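Skultonard Planner
Motion planning and task software for two-arm table work

Overview | Modules | Requirements | Licence | Support

Skultonard Planner is the software that decides how two arms share one table. It takes the camera view from the head of the robot, finds the objects that are worth to pick, and gives each arm a path which respects the other arm, the table and the cables. It is made by Mondgate, a small company working only on software. We do not sell arms or grippers, and the customer keeps the hardware they already have.

The product began as an internal tool. Our lead developer, Kamala Venkataraman, needed a planner that could stop one arm in the middle of a reach and let the other one continue, without the whole program going back to the start position. The planners we tested at that time treated both arms as one big machine. If one side had to wait, both sides waited. In Skultonard each arm has its own queue, and a small arbiter between the two queues gives permission for each piece of space on the table.

Where it is used

Most of our licences run in labs and in ordinary rooms, on tables that were not built for robots. The light changes in the afternoon, people sit nearby, and the things to be handled are soft, shiny or see-through. We tune the default settings for this kind of place. A customer with a fenced cell and fixed lighting can switch to the "cell" profile, which is faster and checks less.

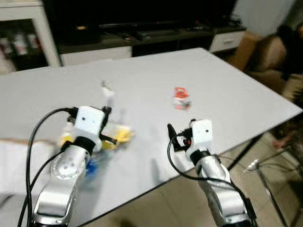
Two-arm table work in a living space, head camera view. The left arm is moving over small items on the white table.

Small packages and wrapped items are difficult for perception. The surface reflects, the shape changes when a finger touches it, and the label may be the only part with strong colour. For this reason the perception module does not look for a full model of the object. It looks for a place where two fingers can close, gives this place a score, and refreshes the score while the gripper is coming down. When the score falls below the limit, the arm lifts and asks for a new view.

Modules

Arbiter. Divides the space above the table into cells and lends them to the left or the right arm. Cell size can be changed from the settings file. The default is 80 millimetres, and we recommend to keep it until you have run your own task for a few days.

Grasp Finder. Searches for grasp places from colour and depth images. Works with two-finger grippers only. Suction is not supported and is not planned.

Blur Guard. When the arm moves fast in front of the head camera, the image behind it becomes unreliable. Blur Guard marks these regions as "old" and the planner continues with the last sharp data, up to a time limit you choose. After the limit the arm slows down.

Cable Zone. Many arms carry their camera or gripper cable on the outside, in a loop. You draw the loop once in the editor, and the planner treats it as part of the arm which can swing. Wrist rotations that would wind the cable are refused, with a message in the log.

Replay. Saves the plan, the images and the decisions of the arbiter together, so you can go back to any moment and ask why the left arm waited. Files can be opened on a computer without a robot.

People near the table

Skultonard Planner can slow the arms when a person enters a zone you have drawn. Please read this carefully: it is a comfort function and not a safety function. It does not replace the emergency stop, the force limits of the arm or the risk assessment of your site.

What you need

A computer with 8 processor cores and a supported graphics card
Two arms with 6 or more joints each, and a driver that accepts joint targets
One head camera with depth; wrist cameras are optional
A wired network between the computer and the arms

The planner also runs with one arm. In this case the arbiter is turned off by itself and the licence price is lower.

Licence and delivery

The licence is for one robot and includes 2 years of updates. Universities can ask for the teaching licence, which has the same modules but no telephone support. You receive a download link, a licence key and a printed quick guide. For customers who build their own tables and stands, our partner Fuvwood can supply drawings with the correct camera height.

Version notes for the April release

Arbiter now returns unused cells earlier when an arm is cancelled.
Grasp Finder: better behaviour on clear plastic. White object on white table is still weak, please use the side light setting.
Replay: the colour of the right arm's path was wrong in saved files. Corrected.
Settings editor: French and Turkish menus, translated by Müzeyyen Sezer.

Contact

For licences and prices, write to Saadet Erdem. Technical questions go to Zübeyde Soylu, who answers in English, French or Turkish. Please attach a Replay file if you have one, and write the name of your arm driver and its version in the first line of the message.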